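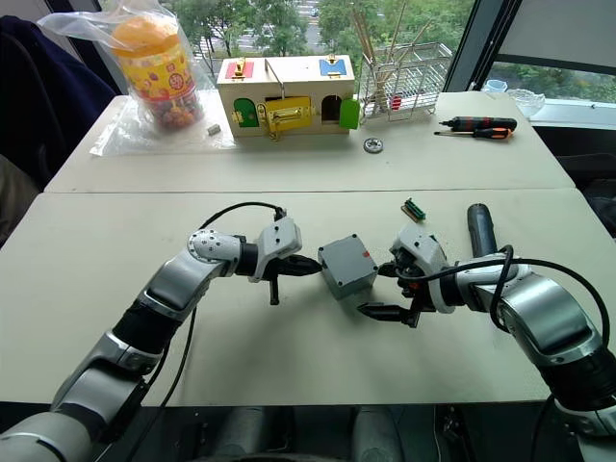
The second bench at Manton, with the house by the window

The Quiet Bench

Adoración Robles had closed lids at Hukell for 19 years, and in all that time she had never been asked to describe how. You picked up the box, you felt whether the lid had gone down square, and if it hadn't you gave it a little push with the heel of your hand. That was the whole of it, or so she told Babak Ghasemi on the November morning he came round with his notebook and his two cups of tea.

"Which corner do you push?" he asked.

She had to stop and think — and then she had to fetch a box and do it with her eyes shut, while the others on the line pretended not to look.

The arms had come to the Manton building in the summer, and they had been given the good bench, the one by the window with the trees outside. There was some feeling about that. Lilari from packing had eaten her sandwiches there for years and now ate them in the corridor, rather pointedly, with the door open.
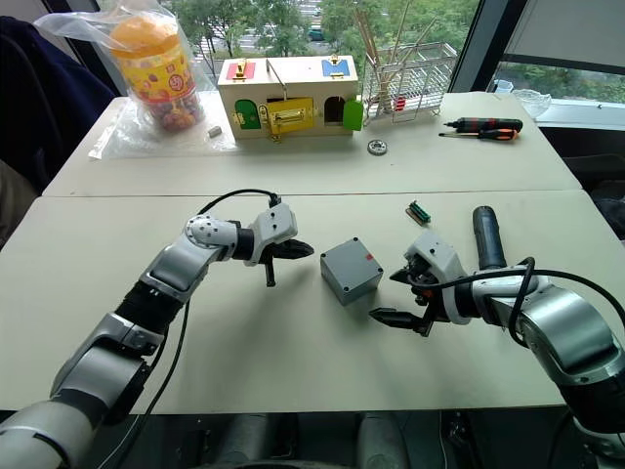
Both grippers, one grey box, and the screwdriver standing by

Adoración was moved across to teach them. It wasn't called teaching on her new contract, but she couldn't think what else you would call it. On the line they had done 800 boxes on a good day and she had talked through every one of them, about knees and grandchildren and the price of fish. The arms took their time and had no opinions on fish. She found she talked to them anyway, and sometimes Babak answered from behind his screen, and by and by he knew a good deal about her knees.

"You've got it holding too near the edge," she would say. "Go in lower. It'll want to tip."

And he would change something, and they would both lean in to look, like two people over a pram.

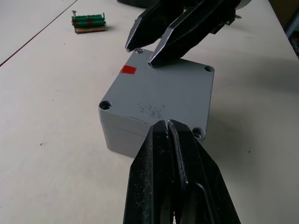
What Lilari Said

"So when it can do it, what will you do?" Lilari asked her, by the bicycle racks, with her coat buttoned up to the chin.

Adoración had been carrying that same question home on the bus for weeks, and it sounded smaller out loud than she had expected. She said that Babak had promised there were other lids in the world. She said the early shift was gone already and she didn't miss the early shift, though she did miss the people on it, and she supposed you couldn't hand back one and keep the other.

"That isn't an answer," said Lilari.

"No," said Adoración. "Come and eat your lunch inside, though. It's perishing out in that corridor."

Lilari said she would think about it. The next day she came as far as the doorway with her sandwiches still in their paper, and stood watching the black fingers for quite some time, and then asked whether anyone was using that chair.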